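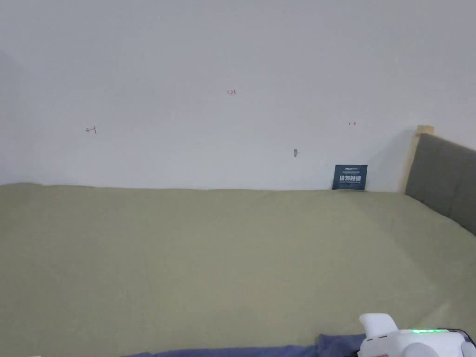
How to File a Trip Plan with the Brukamholm Rescue Station

Skippers of private craft leaving Brukamholm harbor are asked to file a trip plan before departure. The plan tells the watch officer where to begin looking if a boat is reported overdue. Filing is free of charge and applies to sailboats, motorboats and kayaks alike.

Before you start
Have the boat's name, length and hull color at hand, together with your radio call sign and the cell phone number of one person on shore. That person must know your route and must agree to be called at night.

Filling in the form
1. Collect Form 52 from the harbor office or the fuel dock at Landach.
2. Enter the number of people on board, including children. Give the ages of any passengers under 12.
3. Write down your route with at least 2 waypoints. Use place names as printed on the chart – local nicknames for rocks and inlets cause delays.
4. State your expected time of return using the 24-hour clock.
5. List the safety equipment you carry: life jackets, flares, radio, anchor and line.
6. Sign the form and hand it to the watch officer, or read it out by phone.

Changing a plan under way
Call the station on the working channel and give the boat's name first, then the new destination and time. Boats heading beyond the Baltis light should report again when they pass it. Coverage is poor south of Tosh, so calls should be made before rounding the point.

Closing the plan
Report your return within 2 hours of the time stated. If no report is received, the watch officer, Maj-Britt Nyberg, or her deputy will call your contact on shore. A search may follow if the contact has no news. Plans left open by mistake should be closed by phone as soon as the error is noticed, at any hour.

Questions about group outings and club races should be addressed to Lovisa Fagerlund at the harbor office. Organizers need to file one plan per boat.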